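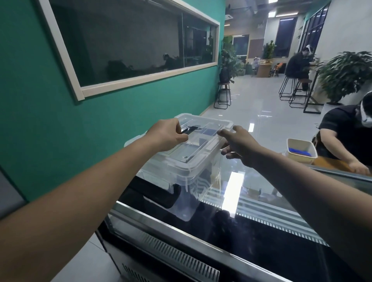 Alistair Cruickshank, owner and occasional baker, Juvasbridge

Home | Posts | The Shop | Recipes | Write to me

2022-10-21

Clearing the counter

We closed the shop for two days this week to sort out everything that had collected on and behind the display case. I had put it off since August, when the second case came over from the old place on Lennox and we lost our storage shelf to make room for it.

Most of the small stuff now lives in clear plastic boxes with lids that latch. I resisted these for a long time. I like a drawer. But a drawer in a shop fills with dead pens and single screws, and I open it with a customer standing there and can't find the tape. With a clear box I can at least see that I'm looking in the wrong one.

I did the sorting on top of the case, which has a glass top and is the right height for my back. Two warnings if you do the same. Glass shows every fingerprint, so you will be cleaning it again afterward. And keep the boxes off the vents. Ours has slots down the front, and the man who serviced it for us at Wirkel told me most of his calls are for cases that can't breathe.

The rules I settled on were simple. Labels and price tags in one box, spare parts in another, and anything I couldn't name went in a third. The third box was the fullest. I found a hinge pin I ordered twice, the key to a cash box we no longer own — and over 700 paper loyalty cards from before we changed the name to Zarnelness. Those went in the recycling, apart from a handful I kept.

The green wall stays. I had a notion to paint it cream to match the window frame, and I got as far as buying the tester pot. Then I looked at it in the evening with the plant at the far end and the stool in front of it, and put the pot away.

Still to do: the cupboard under the sink, and a proper home for the receipt rolls. We're open again tomorrow at the usual time.

Comments

Marnie: I use the same kind of box for piping tips. Write on the end, never on the lid, or you can't read it once they're stacked.

dtb: Do you have any of the old loyalty cards left? I have nine stamps on mine.

Alistair: Bring it in, I'll honor it.

Contact | © Zarnelness | Back to top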